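Two-arm calligraphy cell: right gripper drops the seal after a while

Forum > Bench Cells > Setup and Maintenance

defne_g
We run a small two-arm cell for brush and seal work. Left arm does the brush pick from the rack, right arm does the seal: pick from holder, press in the paste, press on paper, put back. The cell is called Darard on our sheets, so if I write Darard I mean this one.

Problem is the seal. From a fresh start the right gripper picks it without trouble. After 40 cycles or so it starts to tilt in the fingers, and then it gets dropped on the way back to the holder. Yesterday's log has 587 cycles in total with 20 drops, nearly all of them in the back half of a run. Restarting does not fix it.

What I have done so far: swapped the finger pads on the right side, checked the grip force setting, re-taught the holder position twice. Same result.

gopinath_p
What are the pads made of, and what do you clean them with?

defne_g
Silicone, molded, from Trurstead. Wiped with a dry cloth at the end of the day.

gopinath_p
That's your problem then. Seal paste is oil and pigment. It creeps up the stone, gets on the pads, and a dry cloth just spreads it. Use alcohol wipes and do it every 20 cycles. Put a pause in the program so whoever is running it can't skip it.

u_pawlak
I'd look at the mat before the pads. Felt compresses. If your paste sits on the felt and gets pressed in the same spot all day, it sinks or walks sideways, and the seal goes in at a slight angle. It will tilt in the fingers no matter how clean they are. Can you post the layout?

defne_g
Current layout, nothing moved from the last run.
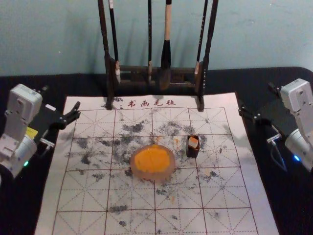 Darard, paste in the middle, seal holder behind it to the right.

Brush rack feet are on the top edge of the mat. The paste is sitting straight on the felt with no fixture under it. The holder was set by hand against the grid lines, same as the paste.

u_pawlak
Yes, so that's what I mean. Nothing locates the paste container. Every press pushes on it and there is only friction holding it. Measure it at the start of a run and again when the drops begin. I would bet on it being off.

gopinath_p
A millimeter or two at the paste doesn't make you drop a stone. Greasy pads do. I've had this exact fault on a stamping cell and it was the pads.

u_pawlak
Your stamping cell had a steel bed. This is felt.

keerthana_s
Two other things. The cable at the right wrist hangs down toward the table. Does it touch anything when the arm reaches across to the paste? If it drags, it can pull on the wrist just enough to matter. I'd clip it back along the arm in any case.

Also that felt has a lot of ink in it. Dried ink makes it stiff in patches, so your press height is different depending on where you are. We change ours in May and again at the end of the year, but we don't run nearly as many cycles.

defne_g
Cable clears by 5 cm at full reach, I checked it when we mounted the arm. I'll clip it anyway. The felt is old, I agree. New one is on order from Kamath.

aishwarya_r
Grip force on a small stone is easy to get wrong too. If you set it on new pads and never again, it will be low once the pads have taken a set. Check it warm.

defne_g
Update, 31st March. Did them one at a time so I could tell.

Alcohol wipe only, same mat, same layout: drops went down but did not stop. Started later in the run.

Then a recessed plate under the paste, screwed through to the table, with a hole cut in the felt for it. Pads wiped as before. One drop in the whole run. Before I fitted the plate I measured the container at the end of the wiped run and it had moved 3 mm toward the left arm.

u_pawlak
Toward the left arm fits, the right one is pushing it away.

gopinath_p
Fine, but the wipe did help. I'd keep both.

defne_g
Keeping both. The wipe is in the Nirivari sequence now as a hold step. Holder gets the same kind of plate when the new felt comes.

keerthana_s
Re-teach the press height after you change the felt. The new one will sit higher.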